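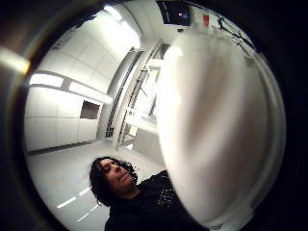
3.2 Room Surfaces and Lighting

All sessions were held in the Pemham room, a bright, almost entirely white interior (Figure 2). The room was chosen for its low contrast. In the earlier Tufa sessions, people judged distances with the help of door frames, shelving and colored furniture, and we could not separate the effect of these objects from the effect of the lighting. At Pemham the wall seen in Figure 2 is covered with large white rectangular panels, and the faint gray seams between them form a regular grid. The main breaks in this surface are a horizontal light strip just above middle height and a small dark recess lower down. A dark baseboard line marks the point where the wall meets the pale gray floor.

The baseboard matters more than its size suggests. In a pilot with 6 people, we covered it with white film for half of the trials. Estimates of the distance to the wall became more variable, and several people reported that the floor seemed to continue upward. The film was removed for the main study, and the baseboard was left exposed in every trial reported in Section 4.

The floor carries white dashed lines, two of which are visible in parallel at the lower left of Figure 2. White on pale gray gives a weak edge, and under the ceiling light alone the dashes were hard to pick out from the far end of the room. We kept them because they were present in all conditions and because repainting would have introduced a new reference color. Participants were told to disregard them.

Two light settings were used. In the first, only the ceiling light was on. In the second, the strip was added at full output. The strip was left to warm up before each block, and the order of the settings was balanced across participants. Horizontal illuminance at floor level was 200 lux in the first setting and 559 lux in the second, measured at the starting position with the meter facing up. Readings taken close to the wall were higher in both settings - a result of reflection from the panels - and are not used in the analysis.

Glare was rated after each block on a seven-point scale. Odette Marty collected the ratings and Mojtaba Yazdani entered them without knowing which setting had been used. Dark clothing was permitted, as it adds little reflected light. White and fluorescent garments were covered with a gray smock - these had raised the near-wall readings during the pilot.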